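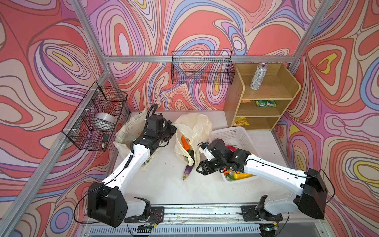
4 August 2021

The grasp planner finally runs on its own thread. Until last month it shared one with the arm controller, so a slow segmentation pass could delay a joint command by 12 ms. Trajectories now go through a small ring buffer, and the controller holds position if the buffer runs empty.

I replayed 1,578 logged grasps from May against the new build. Five ended with a different wrist angle – all on thin plastic bags, where the depth estimate is noisy anyway. Rigid containers gave identical plans.

Still open in Lander: the two arms reserve space as plain boxes, so one waits too often near the middle. Swept volumes are next.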